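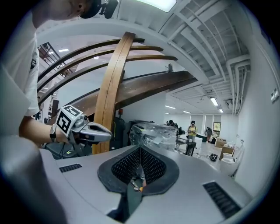

Do all the strips have to be the same thickness, asks Judit Pap, or can I use up the offcuts from my last rib and let the glue fill the difference?

Use strips of one thickness. A thin strip among thicker ones bends more easily than its neighbours and leaves a gap you will not close with cramps. Keep the offcuts for testing glue.

How to laminate a curved rib

These notes cover a single curved piece made from thin strips glued over a former. The same method does for slats and for larger beams, with more cramps and a second pair of hands. Curves in the big wooden frame in our workshop are tighter in some places than others, so work from your own drawing and don't copy a curve by eye.

What you need

Straight-grained softwood or ash, cut into strips
A former, made from sheet material
Wood glue with a long open time (we use Zultska)
Parcel tape or wax
Cramps, more than you think
A roller or an old paint brush for the glue
A plane and a scraper

1. Draw the curve full size

Use a sheet of lining paper on the floor. For this rib the inside radius is 522 mm. Draw the inside and outside edges, then mark the centre and both ends. The former takes the inside line.

Allow for springback. When the cramps come off, the rib will open slightly. With thin strips it is small enough to ignore on a short piece, but on a longer one make a trial first and tighten the former to suit.

2. Make the former

Cut the layers, screw them together and fair the edge with a plane until a thin batten lies flat against it all the way round. Drill holes for the cramp heads at 70 mm centres, following the curve. Cover the edge and the top face with parcel tape. Glue finds any bit you miss.

3. Cut the strips

Ours are 4 mm thick and a little wider than the finished 40 mm. Leave each one 300 mm longer than the rib, so there is spare at both ends. Number them in the order they come off the saw and keep them in that order. Throw out anything with a knot.

Bend each strip round the former dry. If one cracks, the rest of that board is suspect.

4. Do a dry run

Put the whole stack on the former and tighten every cramp, starting at the centre. Check for gaps. Orsolya skips this when she is in a hurry and has had to saw a rib up for firewood as a result. Loosen the cramps and leave them laid out where you will want them.

5. Glue up

Spread glue on both faces of each joint. Stack the strips, put the centre cramp on first and work outwards, one cramp on each side in turn. Tap the edges down level with a mallet and a scrap block before the cramps are fully tight. You want a thin line of squeeze-out along every joint – if there is none, the joint is starved.

Leave it overnight. In January we give it a full day, as the workshop is cold.

6. Clean up

Scrape the glue off one edge, then plane that edge flat. Run the other edge through the thicknesser if the curve is gentle enough to feed safely, or plane it by hand to a gauge line. Lay the rib back on the drawing, mark the ends and cut to length.

Store finished ribs flat on their side. Stood on end against a wall for a few weeks they can take on a twist, and that is very hard to get out again.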